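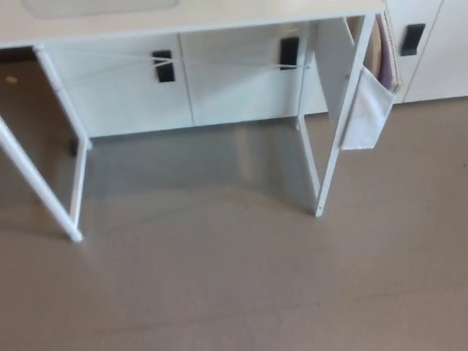 Lendthorpe Sewing & Pattern Club – Equipment

Home Meetings Equipment Patterns Join us

We use cookies to remember your visit. OK / Settings

Brodico pattern shears, long blade

These are the scissors everyone reaches for first, and once you've cut a winter coat with them you'll see why! The blades run to 21 cm and stay flat to the table, so the cloth hardly lifts and your chalk line stays where you drew it. Lovely on wool and denim, a bit much for fine silk (take the small Sibiya pair for that).

We have a right-handed and a left-handed pair. The left-handed ones are properly left-handed, blades and all, and they're a joy.

Length of blade: 21 cm
Handles: shaped, room for three fingers
Spare screw: in the lid of the case

Fabric only, please. No paper, no card, and definitely no tissue patterns with the pins still in. Wipe the blades with the soft cloth after fleece or wadding, then one drop of oil at the screw.

Both pairs go to Pindutgate for sharpening in March, so if you've got a big cutting job coming up, book early. Members can borrow them for up to two weeks.

Last updated: February 2021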